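My Service Learning Project: Six Sundays of Interpreting at a Small Church
Otis Ostrowski
Jul 25, 2019

OK, so when Professor Agbenyega told us to pick a faith community that was not our own and spend part of the summer with it, I figured I'd do the Lutherans down the street from my apartment and be home by lunch. What I ended up with was Tromine Chapel, a bilingual congregation on the far side of town that meets in a former carpet store and sings for a very long time!

My question for the project was pretty simple. When a sermon goes through an interpreter, what happens to it? I grew up with a Spanish-speaking grandmother and I've sat through a lot of church in two languages, but I'd never stood on the other side of it. Tromine has an English-speaking pastor and a congregation that is mostly Spanish-speaking, with 37 regular families, and they were short an interpreter for the summer. I started in May by shadowing the woman who usually does it, and by my third Sunday I was up front holding the second microphone and sweating through my one good shirt.

I kept a notebook the whole time. After each service I wrote down every spot where I got stuck, then I went back to the recording and checked what I had said against what the pastor said. I ended up with 165 stuck spots, and I sorted them into piles: Bible words, jokes, idioms, numbers, and "I just froze."

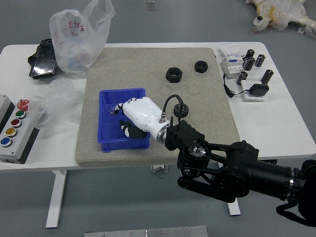
The Bible words were the easy pile, which surprised me. If the pastor quotes a verse, you can look it up ahead of time and read it right off the page. I got into the habit of asking for the passages by the night before, and on the weeks he remembered to send them my notes have hardly anything in that column. The trouble came when he quoted from memory and mixed two translations together (he does this a lot, sorry Pastor). Then I had to decide on the spot if I was going to give people the verse they knew or the verse he'd said. I went with the one they knew.

Jokes were a disaster. He told one about a fishing trip that depended on "bass" and "base" sounding alike, and all I could do was say, in Spanish, "the pastor has made a joke about fish." People laughed way harder at that than they would have at the real thing, and he was so pleased that he told it again the next week.

Idioms were in between. "Throw in the towel" worked fine since Spanish has it too. "Bless her heart" did not work at all, and I translated it as a real blessing for a person he was complaining about.

For the interview part of the assignment I talked with 2 longtime members, both of whom asked me not to use their names. One had been at the church back when it was called Dralix Street Mission and met in a living room. She told me she understands the English well enough by now but still listens for the Spanish, and that she uses the gap in between to pray. I'd been thinking of that gap as dead air I needed to close up as fast as I could! I slowed way down after that conversation. My sentences got shorter too, and the pastor started doing the same thing without either of us bringing it up.

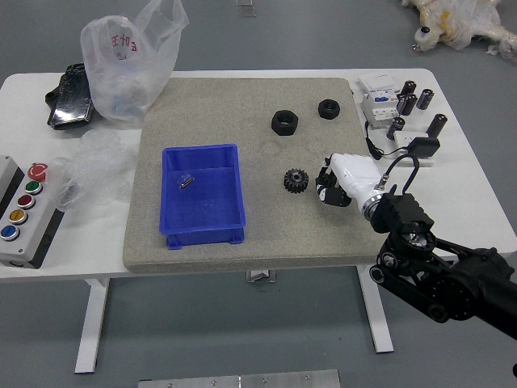

Photo: Brarnier

The other member was tougher on me. He said the interpreters who come through tend to be students, and students leave in August. He wasn't rude about it. He wanted to know if I'd thought about who would be doing it in the fall, and I hadn't, at all. So the last part of my project changed. I took my notebook and typed it up into a word list for the next person, with the Bible books, the hymn titles, the phrases this pastor reaches for every week, and the announcements vocabulary (potluck was a whole debate). The typed list came to 991 words and it lives in the drawer under the sound board now.

What I would do differently: ask for the sermon outline in week one. Drink less coffee. Record myself from the beginning, because the first two Sundays are missing from my data and I only have the shadowing notes for those. I'd also want to interview more than two people, and at least one of them should be a teenager, because the kids switch back and forth all through the service and I never asked them which microphone they were listening to.

My hours log and the word list are attached at the back. The interview questions are on the page after that.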